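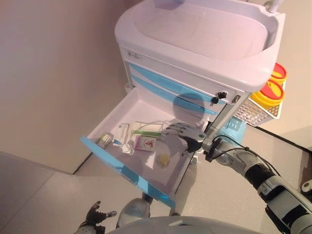 Medizinischer Wagen in Weiß und Hellblau

Häufige Fragen zum Getreidekaffee Justach

Was ist in Justach enthalten?
Geröstete Gerste, gerösteter Roggen, Zichorie und ein kleiner Anteil Feige. Zucker setzen wir nicht zu, die Süße kommt aus der Feige und aus der Röstung. Die Sorte Justach Dunkel enthält mehr Zichorie und schmeckt deutlich bitterer.

Enthält Justach Koffein?
Nein. Keine der Zutaten enthält von Natur aus Koffein. Wer morgens nicht ganz auf Koffein verzichten möchte, kann Justach mit normalem Filterkaffee mischen. Bronisława Zieliński aus unserer Rösterei trinkt ihn halb und halb.

Ist Justach glutenfrei?
Nein. Gerste und Roggen enthalten Gluten. Bei Zöliakie ist Justach nicht geeignet. Eine Mischung nur aus Zichorie und Feige führen wir unter dem Namen Baran. Sie wird auf derselben Anlage abgefüllt, Spuren von Gluten können wir deshalb nicht ausschließen.

Dürfen Kinder Justach trinken?
Ja, viele Familien trinken ihn gemeinsam zum Frühstück, für Kinder meist dünner angerührt und mit viel Milch. Für Säuglinge ist er nicht gedacht. Bei Allergien oder in der Schwangerschaft fragen Sie bitte in Ihrer Arztpraxis nach, wir können dazu keine Auskunft geben.

Wie bereite ich ihn zu?
Die lösliche Sorte: zwei Teelöffel in eine Tasse geben, heißes Wasser darauf, umrühren. Die gemahlene Sorte kommt in den Filter oder in die Stempelkanne und zieht dort 3 Minuten. Für Siebträger und Vollautomaten ist sie nicht geeignet, das Mahlgut quillt und setzt das Sieb zu.

Wie bekomme ich Flecken wieder heraus?

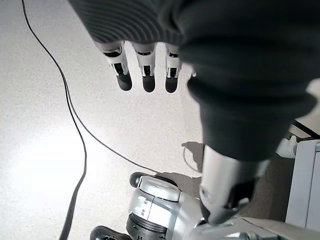 Getreidekaffee färbt wegen der Zichorie etwas stärker, als man erwartet. Frische Flecken mit kaltem Wasser ausspülen, danach etwas Gallseife auftragen und nach Pflegeetikett waschen. Auf hellen Tischdecken sieht man jeden Spritzer, auf dunkelgrauem Strick mit feinen Rippen wie auf dem Foto dagegen kaum – dort bitte trotzdem ausspülen und nur tupfen, damit die Maschen ihre Form behalten. Wolle gehört nicht in heißes Wasser.

Welche Packungsgrößen gibt es?
Beutel mit 500 g, löslich oder gemahlen. Für Cafés und Kantinen gibt es den Sack mit 3000 g, nur gemahlen.

Wie lange ist er haltbar?
Das Mindesthaltbarkeitsdatum steht auf der Rückseite. Nach dem Öffnen trocken und gut verschlossen lagern. Löslicher Getreidekaffee zieht Feuchtigkeit und klumpt dann. Klumpen durch Feuchtigkeit sind kein Reklamationsgrund, bei beschädigter Verpackung ersetzen wir den Beutel.

Wo kann ich Justach kaufen?
In unserem Ladengeschäft in Nivton und hier im Shop. Im August bleibt der Laden geschlossen, Bestellungen verschicken wir in dieser Zeit nur donnerstags.

Kann ich eine Bestellung ändern?
Solange Sie noch keine Versandbestätigung haben, ja. Schreiben Sie uns mit der Bestellnummer im Betreff. Ansprechpartner bei Prinard ist Ladi Dauda. Änderungen der Lieferadresse nehmen wir nur schriftlich an.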